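Home | Articles | Authors | Search

October - Omolara Fashola and Umesh Sachdeva

3. Brake pedal free play and switch timing

The brake light switch closes only after the pedal has moved through its free play. On the Stirow test bench, two pedal assemblies were cycled 220 times each, and switch travel was logged on every stroke.
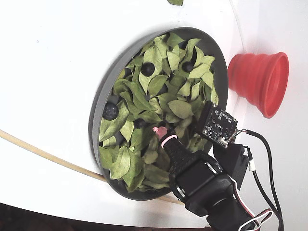

Does a worn pedal bushing delay the brake light?

A worn bushing adds free play ahead of the switch, so the light comes on later in the stroke. In the worn assembly the added travel was 3 mm.

Delay was largest under slow application - the case most common in city traffic. 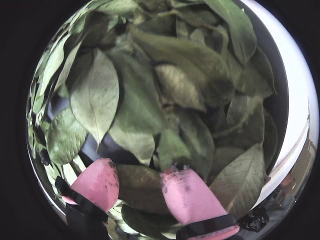
Fast application hid most of the effect, and the two assemblies could not be told apart by switch time alone. Adjusting the switch bracket restored the original closing point but left the side play in the pedal unchanged. Bushing replacement corrected both.

Figure 7. Two pink gripper fingers among green leaves, in a circular view.

Related items
Ayala: Parking brake cable stretch
Chareonsuk: Rotor runout after storage
Thakur and Bradley bench methods compared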